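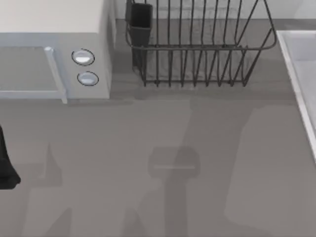 Kitchen rules for working with a robot arm near the microwave

These tips are for people who share a kitchen counter with one or two robot arms, at home or in a test kitchen. I wrote the first version for our own group in Marstead, and later the kitchen in Nelgate asked for a copy. Some rules are about the robot, but most are about ordinary good order. A person who keeps a tidy counter has already done half of the safety work.

Before you start

Clear the counter in front of the microwave. The arm needs free space to come from the side and to go back again, and a forgotten cup is the most usual thing to be knocked down. Put the cup in the cupboard. Do not only push it to the wall.

Decide where the dish rack stands and leave it there. Zhiqiang Xiao puts a small piece of tape at each foot of the rack, so that after cleaning it returns to the same place. Tall things such as ladles go in the utensil holder with the handle down only if they do not lean over the side. If they lean, lay them in a drawer until the work is finished.

Keep the sink side dry. Wipe the counter with a cloth that is well wrung, then once more with a dry one. Do not spray cleaner in the direction of the arm. Spray it on the cloth.

Check the light. A strong lamp from behind makes long shadows of the arms on the counter, and some camera systems do not like this. We leave the ceiling light on and close the blind, also in the morning.

Opening and closing the door

The microwave must be empty and switched off at the wall when you teach the arm a new movement. This is the first rule on our list and we make no exception, not even for a short trial.

Let the gripper pull the handle at the middle of its length. Near the ends the door twists a little and the hinge suffers. The pulling should follow the curve of the door; a straight pull makes the gripper slide off.

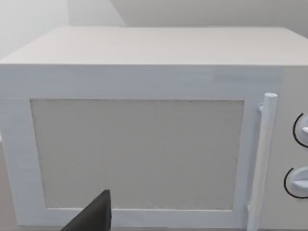 The speed for the door is set low, and it stays low when somebody is in a hurry. We allow the arm 6 seconds for opening. Haiyan Liang tried a faster setting in August and the whole oven moved forward on the counter, so now we also have a non-slip mat to put under an oven that is light. If your oven moves, stop and use the mat. Do not hold the oven with your hand while the arm is pulling.

Knobs are more difficult than the handle. Turn them by hand for the first weeks. When the arm does it, use soft finger pads and a low grip force, and return both knobs to zero yourself at the end – please look at them, do not trust the log.

Heating

When the door movement is good, you may let the arm do real heating, with a person in the room for the full time. Start with a bowl of water. Our limits are these:

No open soup or other liquid above half of the bowl.
No metal, also no plates with a gold line.
No bowl heavier than the arm was tested with. Write this weight on a label at the front of the counter.
Food for small children is always taken out by a person, who stirs it and tries the temperature.

People and hands

One person has the stop button and does nothing else. She does not wash dishes and she does not answer the phone. If she must leave, the arm is parked first.

Nobody reaches over the counter while the arm has power. This includes taking a plate from the rack, which everybody wants to do, me too. Say "parked" aloud when the arm is in its rest position, and wait until the other person repeats it.

Tie back long hair and take off scarves. Sleeves go up to the elbow.

Cleaning after the work

Wipe the gripper fingers with warm water and a drop of dish soap on the cloth. Grease on the fingers is the reason for most slipping from the handle. Wipe the handle too, also the back side.

The handle screws should be checked every Thursday, or after 79 openings if this comes earlier. The number 79 has no science in it: at that opening our first handle became loose. Suqin Zheng keeps the tally on a sheet inside the cupboard door. After 1,500 openings we look at the hinge and the latch, and an oven whose door does not close cleanly is not used for heating any more. A repaired latch must rest 24 hours if glue was used, and a service person has to check the door before it heats again.

Questions about the sheet or the labels can go to Suqin. The printed list hangs beside the switch, please do not write on it with pencil.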